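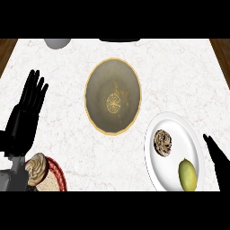
Good morning, and thanks to Hélène Landry for having me. I'm going to talk about the open day we ran at Conero in May, and mostly about the table-clearing demonstration, as that's the one people keep emailing about. We showed it in simulation first, on the big screen, then walked visitors through to the lab. The task is simple to say: pick up the items from the plate and the dish and put them in the bowl with the gold rim. In this view the bowl is still empty and the left hand is up, fingers open, well clear of it. The right hand is coming in beside the white plate, close to the rim. Pause and let them look.

Next, the numbers. Over the spring we ran 1,983 simulated attempts, and 1,350 finished with everything in the bowl. Of the ones that failed, 339 were cupcakes. Frosting is hard on a fingertip controller. Arvo Lindqvist has the full breakdown if anyone wants it, so send them to him at the coffee break.

Then the day itself. We had 329 visitors. The doors opened at 10 a.m. and the first group was mostly high school students. They asked better questions than we'd planned for. One wanted to know why the hands have fingers at all when a suction cup would do. Answer: the same hands have to do the Jondetti drawer task in the afternoon, and we didn't want to swap tools between sessions.

Mention the Saarinen room was too small. We'll book the larger one next year.

Go to the Darier clip. It runs two minutes, no sound. Take questions after.

Filed under: Talks and Events | Robotics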